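Notebook, chores bench
Jul 23, 2018

Picked up where the May notes stop. Question is still the one Silviu wrote on the whiteboard: which of the house and shop jobs on our list could we hand over today and walk away from. My answer after this week is one, maybe two, and neither of them is the one people ask for.

Jobs on the bench this round: box and lid, glove sorting, wiping a tray, screws into bins. Same policy for all (the Durnik build, no changes since Silviu's merge). Cha planner turned off because it fights the grip timing. Turn it back on once the timing fix is in.

Wiping the tray. Fine. It wipes the same path whether the tray is dirty or clean, so it leaves a crust if there is a crust. A person looks and scrubs harder at the bad spot. Ours has no idea there is a bad spot. Clem thinks wrist current would tell us enough to press harder. Worth trying, cheap to try. Not this week.

Screws into bins. Good with one size, poor with two mixed. M3 and M4 look the same to it at this distance. Ran it 200 times over two afternoons, logs are in the Udach folder under screws_b. Dropped screws end up in the rail and I have to fish them out, so count my time too when we compare it with doing the job by hand. I sorted a cup of the same screws at lunch while talking to Clem and it did not feel like work.

Gloves. Bad. Picking one up is OK. Laying it flat with the fingers out is not. It pinches a finger, lifts, the rest folds under, and it sets down a lump and calls that finished. Pairing left with right we have not even started. Anyone who says laundry is close should come and watch this for an hour. Stiffer gloves do better than knit ones, which figures.

Box and lid. Spent most of my time here. Lid off is easy if the lid is loose. Lid on is where it goes wrong. The corners have to line up within a couple of mm, and when one catches, the arm pushes straight down and the box skids. Total for the week 103 tries at lid on, 18 left the lid seated with no help from me. The rest were mostly jams on one corner. A few times the lid was on but crooked and the checker passed it anyway, I marked those as fails by hand. Silviu, please look at the checker, the threshold is too kind.

Things that helped: slowing the last bit of travel to half, and letting the left gripper hold the box from the side so it can't skid. Things that did not help: more light, the Pronano finger pads (too grippy, the lid won't let go), restarting.

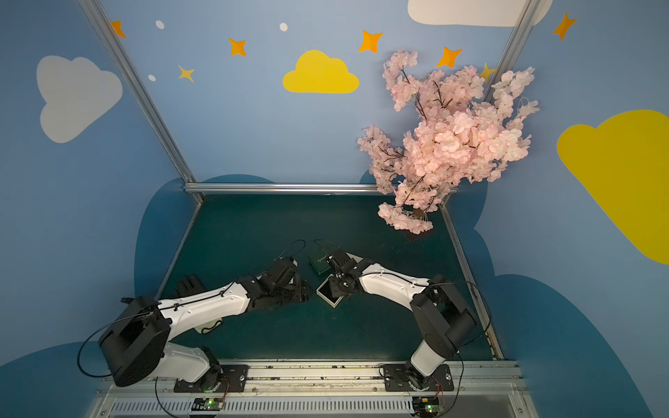 Two-arm hold is the part I would keep working on. With one arm the box turns on every push and the next try starts from a worse angle. I have stopped squaring things up before a start, so the box can sit with a corner toward the front and the lid behind it at its own angle, and the glove stays out on the left as clutter. Scores drop when I do this but they are the scores I believe. A kitchen counter does not come squared up either. If we only report the tidy starts we will be telling people it can pack a box when it can pack one box, from one spot.

Speed, for the record. Best lid on was slower than me by a lot, and I was doing it left-handed with a coffee. I don't care much about speed yet. If it took ten minutes and was right every time I would let it pack overnight. It is not right every time and it doesn't know when it is wrong, so someone has to stand there, and then that person may as well put the lid on.

Where that leaves the list:
Wipe tray: could hand over, light dirt only.
Screws, one size: could hand over with a tray under the rail.
Screws, mixed: no.
Lid on: no. Ask again after the checker and the slow approach are both in.
Gloves: no.

Next
Run 50 lid starts with left hold on, all at odd angles, no resets by hand between them.
Clem to pull wrist current from the tray logs.
Try the taller box if it turns up.
Right elbow cable, check the clip before long runs.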